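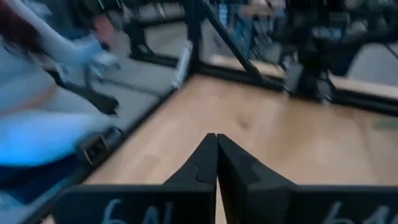

Re: Open day at Dernside, what did you see?

Engelbert Wieser wrote:

> Dear all,
> I could not travel to the open day at Dernside in November and I am sorry for it. Could somebody who was there write a few lines to the list? I am mostly interested in the table-top cells. We must decide in our workshop if we replace the old Brunner feeder or if we keep it and put an arm next to it. The brochure does not help me much with this. Also, was there any word about training for the operators?
> Greetings,
> Engelbert

Dear Engelbert, dear list,

I was there for the morning and a part of the afternoon, so I try to answer. Please excuse the length. I put one picture at the top, from the wrist camera of the arm.

The cells were in the second hall, behind the lecture room. Each one is a table with a wood-grain top in a black metal frame, and the equipment is fixed to this frame. I was glad to see this, as in our place we cannot drill into the floor. At the cell where I stayed the longest, the gripper had two flat black fingers which become narrow at the tips. When they are closed, the tips come very near together. In the picture you can see also that both fingers have a small step on the inner edge. I asked if the step is there to hold thin parts, and the engineer said yes, mainly for washers and small plates, but they have also a version without it.

The demonstration was simple. A small part is put on the table, the arm looks for it, takes it and lays it in a tray. Then they move the part to another position and it begins again. For the first hour it went well. Later the sun came through the side windows and the arm missed the part several times, until they pulled down the blinds. I mention it, Engelbert, because your workshop has the big windows to the south. I would ask for a trial in your own room before you sign anything.

To the speed: they said 95 parts in an hour with the programme they were showing. For me this is slow. Your Brunner feeder is faster when it has only one kind of part to feed. On the other hand, you told us that you change the part two or three times in a day, and there the arm has an advantage. I watched them change from one part to another in some 4 minutes, without tools. They had prepared this, of course, and I do not know how long it takes when you start with a new part from zero.

The software is called Clerora. I tried it myself under supervision. The menus are clear, but the help texts were only half translated, and one warning appeared in a language that I could not read. They promised to correct it in the next version. You can teach a position by hand – you hold the arm and lead it to the place – and this worked better than I expected. The arm is a little heavy to lead when it is stretched far out.

About the training: Presier offers a course of 2 days for operators, at Dernside or in the customer's house. The course is not included in the price of the cell. I asked for the price in your house and the gentleman wrote down my address, but I have not received an answer yet. I will write to him again and forward what he sends.

One more point, for those who care about service. They recommend to change the finger pads after 3000 hours of work. I asked if one can do this alone and they showed me: two screws on each finger, and afterwards the gripper must be set to zero again in Clerora. It is not difficult.

What I could not find out is the noise level with the cover closed, as all the covers had been taken away for the visitors. If somebody on the list has such a cell running already, I would be thankful for a number, or simply for an impression. Also I did not go to the lecture about safety – the room was full when I arrived. Maybe another member was inside and took notes?

Engelbert, if you want, we can speak on the telephone. I am usually in the office until five o'clock.

With kind regards,
Urs Nägeli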